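Clestbridge range noise consultation

Canis
22 August 2020
The council wants moderators made compulsory on all rifles at the range. Has anyone seen evidence it would cut complaints? I haven't.

Spanos
They do help. Mine takes the edge off.

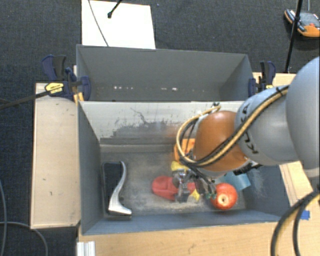

Re: Clestbridge range noise consultation

Bumen
For you, maybe. The houses are 1000 yards off and still hear the crack. The report cites 16 complaints since May and 6 came from one address.

Spanos
Still complaints.

Canis
And who pays? I'd want proper readings before 29 members have to buy new kit.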